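Speaker notes - "Where Is Your Hand, Exactly?"
Tracking, time sync and replay in the Hladun toolchain
Slamet Santoso

Slot is 25 minutes plus questions. Clicker is flaky on the first slide, press twice.

OPENING

Good afternoon! Start with the plot, no title slide. Two lines wandering across the screen, one blue, one orange. Ask the room which one is a hand and which one is the robot copying it. Wait for the hands to go up. Most people pick blue. Then tell them both are the same recording, run through two versions of our pose filter, and the only change between them is how we handle timestamps.

That is the talk, really. I love this stuff and I'm going to try to get you to love it too, or at least to go home and check your clocks.

WHAT HLADUN DOES

Quick tour, two minutes at most. Hladun is the software that sits between a person holding a pair of grippers and a policy that will later run on an arm. It takes in camera frames, finds the markers, works out a 6D pose for each gripper, lines that up with the finger opening, and writes an episode. Stullau is the planner downstream, and it is picky about what it accepts (Stullau people in the room, wave!).

Say the numbers slowly. We have 2854 episodes in the current set. Camera runs at 60 frames per second. Gripper opening is logged at 100 hertz. Those two rates don't divide evenly and this will come back to bite us in ten minutes.

MARKERS, AND WHY A CUBE

Flat marker first. Show the flip. A single flat square seen nearly head-on has two pose solutions that look almost the same to the solver, and with a little pixel noise it will hop between them. On the plot the wrist appears to snap over and back in a single frame. It's a beautiful bug. I kept the first recording of it and I still show it to new people.

A cube helps so much. When two faces are in view, they aren't in the same plane, and the ambiguity mostly goes away. We solve for the whole cube at once, all visible corners in one go, with the face layout known from calibration. Don't solve each face and average them! We did that for longer than I'd like to admit. If one face has flipped, the average is a pose that no hand was ever in.

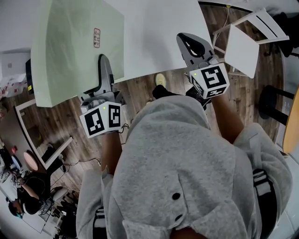 With two hands you get one more problem, and it's a fun one. Each hand needs its own set of marker IDs, and the software has to refuse, loudly, if the left set turns up where the config says right. Early on we had a version that quietly took whichever cube it found first. Everything ran. The episodes looked fine one at a time. Then the planner would cross the arms over on playback, very smoothly, with great confidence. The fix was nine lines and a check at startup.

(Pause for the crossed-arms clip. Let it play twice. People laugh on the second one.)

CLOCKS

Slow down for this part, it's the one they'll need.

A frame gets a timestamp when it arrives at the computer. But the light hit the sensor before that, and the delay isn't fixed - it grows when the disk is busy. The gripper reading comes in by a different path with a different delay. If you pair them by arrival time, the fingers close a little before or a little after they reach the cup, depending on how hard the machine was working. A policy trained on that learns to hesitate. You can watch it hover over the object.

What we do now:

Capture time is stamped as close to the sensor as the driver allows. Every session begins with a clap: open and close both grippers three times in view of the camera. The tool finds the closings in the video and in the opening signal, slides one against the other, and keeps the offset. Then the 100 hertz stream is interpolated onto the frame times. Never the other way around - you don't want made-up poses between frames when you have real finger data to move instead.

Curmont is the small program that does the sliding. It started as a weekend script and the name was a typo. Ask me about it in the break.

DROPOUTS

Hands turn. Cubes go out of sight behind a sleeve, a lid, the other hand. The question is what to write for those frames.

Short gap: fill it from the motion on both sides, and mark the frames as filled. Long gap: cut the episode there. The mark matters more than the fill. Stullau reads it and gives those frames less weight, and when something odd happens on the arm, it's the first thing I look at.

Our threshold for keeping an episode is 91 percent of frames with both hands tracked directly. I picked it by looking at a great many plots one February and I'd happily be talked into another number. If you have a better method, please come find me, I mean it.

REPLAY

Live demo if the network behaves, recorded clip if it doesn't. Open Sostby, load the short episode, turn on the ghost overlay. Scrub to the handoff between left and right. Show the reprojection error strip at the bottom, and how the spike lines up with the moment the orange line goes wild on the opening plot. Back to that plot. Now they know which one to trust.

If there's time: show the side-by-side view with the offset set wrong on purpose, two frames early.

ENDING

Link to the repo, thank the recording crew, leave the crossed-arms clip looping during questions.

Comments

marrowfat: The flip plot made my week. We've been blaming our calibration for this exact thing and we have one flat tag per hand.

jdk_arms: Does the clap still work if the grippers have some slop in the fingers?

Slamet: Yes, as long as the slop is the same each time. Curmont matches the whole curve, so a soft start is fine.

pia.t: Would love the side-by-side view as a separate clip, you skipped it in the room.

Related

Sostby 2: what the error strip is telling you
Writing episodes Stullau won't reject
Marker ID layouts for two hands

Last updated: February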